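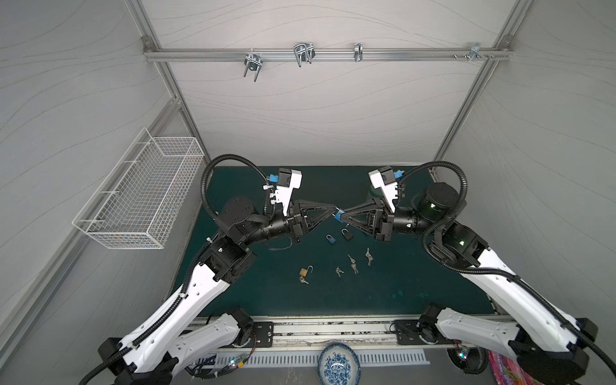
Padlock sorting stays on the manual bench at Grurnside for now

Tornness, 5 December 2023

A bench trial of two-armed handling at the Grurnside hardware works has ended its first phase without a recommendation to automate. The task under test is key matching: a lock and its key are picked from a loose set, the key is inserted, the shackle is opened and the pair is set aside for packing. It is a job that a new employee learns in a morning.

The trial cell, supplied by Nutesent, uses two arms working over a shared mat. Both have two-finger grippers and both can reach the middle of the work area, so a lock can be held by one arm or passed between the two. Locks differ in body color and finish. Keys are supplied in small bunches and are not laid out in any order.

According to the phase report, picking up a lock is no longer the limiting step. Failures cluster around the keys. A flat key lying on a soft mat leaves little for a gripper finger to get under, and a key on a ring swings once it is lifted. The report puts the average time for a completed match at nearly 12 minutes, including retries. Staff on the manual line at the Paterson site are allotted 40 seconds.

"Grasping is in reasonable shape, insertion is poor," said Clem Tomoana, who wrote the report. "The keyway is narrow and the arm has very little feel for when the key is seated and when it is jammed. A person corrects for that without looking. We have to model it."

Tomoana said rotation of the key was a separate problem. The wrist joint can turn far enough, but any offset between the key and the barrel loads the blade sideways, and 2 keys were bent before the torque limit was lowered. With the lower limit, stiff locks are left unopened and returned to the manual bench.

The report also considers whether the same cell could be used for household chores of similar scale, such as sorting cutlery or hanging small items on hooks. It gives no figures for these. It does state that the tolerances would be easier, and that variation in the objects would be harder to plan for than anything on the shop floor.

A second phase is planned for February. It will test reshaped fingertips and a force sensor at each wrist — the existing arms will be kept — and will limit the set to 4 lock types. Staffing at both sites is unchanged.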